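3.2 Cell setup and upkeep

The Skelo cell sorts artificial flowers on a long white table, and we are very fond of it! Most of what made it dependable was small, patient work on the cameras and cables. Figure 2 gives four views from the cell at Skorkberg. 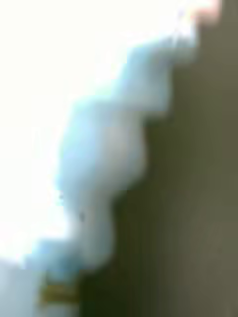
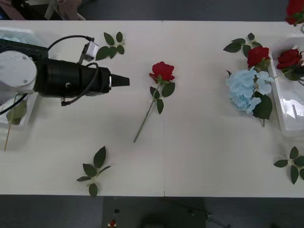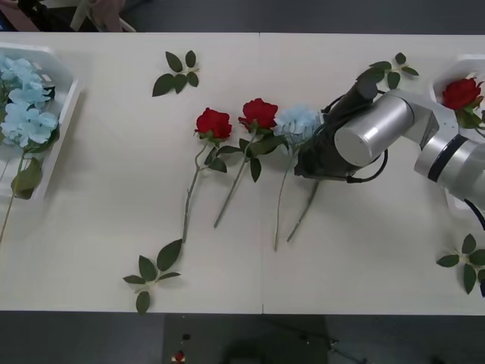
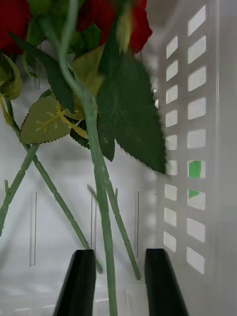
Figure 2. Views from the Skelo cell, in order: wrist camera, fixed camera, fixed camera, wrist camera. The fourth shows rose stems at the open fingers.

The wrist cameras get the most attention. Close material and bright light can wipe out nearly all detail (first view), so we check focus and exposure before each block of 40 picks and wipe the lens every 100. Stems are a lovely test target — thin, pale and often crossed, as in the fourth view.

Cables come next. We leave enough slack for a full wrist turn, then run the arm slowly through its range and watch the loops near the gripper. A loop that touches the table gets shortened and the run is repeated. Connectors are reseated at the same stop.

Over 1193 picks we replaced 2 camera cables and one finger pad. The Halonen routine for realigning the fixed views takes a few minutes and has held up very well. Its settings are stored with the Gulia calibration files, and we reload both after any change to a mount.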